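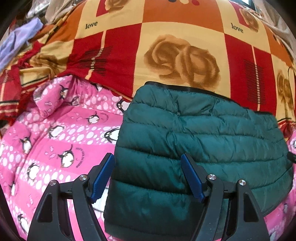

课程分类：纺织品养护与保存｜讲义｜第9讲

第9讲　家用纺织品的换季收纳与长期存放

家用纺织品的损坏，相当一部分发生在存放期间。衣物在使用中受到的磨损容易察觉，存放期间的霉变、虫蛀、泛黄和压痕则往往要到下一季取出时才被发现，此时多数已难以补救。本讲讨论换季收纳的基本程序，对象以冬季外衣、毯类和被类为主。绗缝羽绒类或棉服类外套与印花毯子常被叠放在一处，如深绿色绗缝外套平叠于粉色企鹅图案毯子之上，后方另有橙、红、奶油色相间的格纹玫瑰花毯；这类组合在分拣阶段应当拆开，按填充物、织物结构和染色深浅分别处理。深色面料与浅色底布长期紧贴，在湿度偏高的环境中有发生颜色迁移的可能，学员在实习中应特别留意。

一、存放前的检查

检查应在自然光或显色性较好的灯光下进行。依次查看领口、袖口、前襟、口袋边缘和下摆，毯类则查看四边包缝及中央折线处。发现污渍须先判明性质，再决定处理方式。蛋白质类污渍（汗液、奶渍、血渍）遇高温会凝固，宜先以冷水浸润；油脂类污渍可用中性洗涤剂局部预处理；来源不明的污渍应在隐蔽处试样后再行处理。

未经清洗的衣物不得入库。肉眼看不见的汗渍和皮脂在数月后会氧化发黄，同时也是衣蛾和皮蠹幼虫的食物来源。学员在历次作业中最常见的失误，是将“只穿过一两次”的外衣直接收起。

检查结果应填入登记表，项目包括品名、纤维成分、填充物、原有损伤、处理措施和存放位置。原有损伤一栏应写明部位，不得只写“有磨损”。

二、清洗与干燥

清洗方法以缝制的洗涤标识为准。标识缺失时，按可能成分中最不耐洗的一种处理。羽绒类制品宜用中性洗涤剂，漂洗务必充分，残留的洗涤剂会使绒朵粘结并在面料上留下水痕。干燥过程中应多次拍打，使填充物恢复蓬松。化纤绒毯不耐高温，烘干温度过高会使绒面倒伏、发硬。羊毛毯应平铺晾干，悬挂会造成拉伸变形。

判断是否干透，不能仅凭表面手感。绗缝制品的缝线处和双层毯的夹层最后干燥，应以手掌压住片刻，若有凉意，则须继续晾置。表面干燥后，仍建议在通风处放置一夜再行折叠。

三、折叠与受压

折叠的原则是减少折线，并使折线避开印花、绣花和涂层部位。长期固定在同一位置的折痕会使纤维疲劳，涂层面料可能沿折线开裂。存放期较长的物品应在中途取出重新折叠，并更换折线位置。折线内侧可衬入卷成条状的无酸纸。

绗缝外套应先拉合拉链，将两袖向内平放，再由下摆向上对折。真空压缩袋虽可节省空间，但羽绒长期受压后回弹能力下降，本课程不建议用于存放超过一季的羽绒制品。化纤填充物同样不宜重压。堆放时重物在下，轻而蓬松者在上。

毯类按三折法处理：沿长边三折，再沿短边对折。起绒一面朝内，可减少沾尘；若两面均起绒，则以图案面朝内。

四、存放环境

温度稳定比温度偏低更为重要。阁楼夏季过热，地下室多潮湿，均不适宜。柜体背板紧贴外墙时，冬季易在内侧结露，应留出空隙。新制木柜可能释放酸性物质，应以洗净的棉布或无酸纸隔离。

塑料密封箱适合短期存放，前提是物品完全干燥。长期存放以棉布袋或无酸纸盒为宜。干洗店所附的薄塑料套应在取回当日去除。

樟脑与合成防蛀剂不得混用，也不得与织物直接接触。防蛀剂宜用纸包裹后置于箱内上部，其挥发气体较空气重，会向下扩散。雪松木块气味宜人，但防护作用有限，不能代替清洗和定期检查。

五、案例讨论：斯托夫波特（Stovport）社区衣物库

斯托夫波特社区衣物库每年自11月起向居民出借冬衣和毯子，春季收回。该库由津特拉·库斯克（Dzintra Kuusk）主持登记工作，现有藏品200件，分置于20个棉布衬里的储物箱中。某年春季，收回的毯子在登记后即行装箱，未设晾置环节。次季开箱时，其中10条出现霉斑，均位于箱底靠外墙一侧。

衣物库随后作了两项调整：一是在登记与装箱之间增设隔夜晾置，二是将储物箱移离外墙并垫高。登记表亦增加“晾置起止时间”一栏，由经手人签名。

讨论时请围绕下列问题准备发言：霉斑集中于箱底外侧，说明了环境中的哪些因素；仅增设晾置而不移动箱体，能否消除隐患；对已出现霉斑的毯子，在何种情况下应当放弃修复。

六、实习作业

每位学员选取家中冬季纺织品两件，其中一件须为带填充物的制品，完成检查、清洗、干燥、折叠和装箱全过程，并提交登记表。洗涤标识应照录，不得意译。若物品由他人所有，须事先征得同意。

作业于3月28日前交至教研室。逾期提交者须附书面说明。登记表空白件可在教研室领取，填写时请使用黑色或蓝色墨水。

下一讲内容为羊毛织物虫害的识别，请预习教材中有关衣蛾生活史的章节，并携带放大镜一只。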